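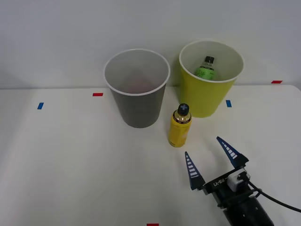
Clonero bottle-and-cup cell: setup and care notes

Welcome! Clonero is our tabletop cell at Olville, and we love how little it takes to get it going.

Setting up

Stick the red and blue tape markers down before anything else. The paper cups go toward the back of the table near the wall, and the yellow bottle stands in front of them. Open the gripper fully - the two striped fingers should make a wide V - then run home_check 3 times. If a run drifts, redo the wrist offset and start over.

Looking after it

Wipe the fingers every 29 episodes. Check the screws on the gripper housing weekly, and keep the black cable looping out to the side, well away from the bottles. Vitalii Nechyporuk rewrote the cable steps in May and they're so much better now!

What's in the release

149 episodes, 2 camera streams each. Calibration files are in calib/, one per session.

Questions or fixes: Tamara Polishchuk or Marthinus Molefe. Pull requests are very welcome!

Last updated 2024-08-22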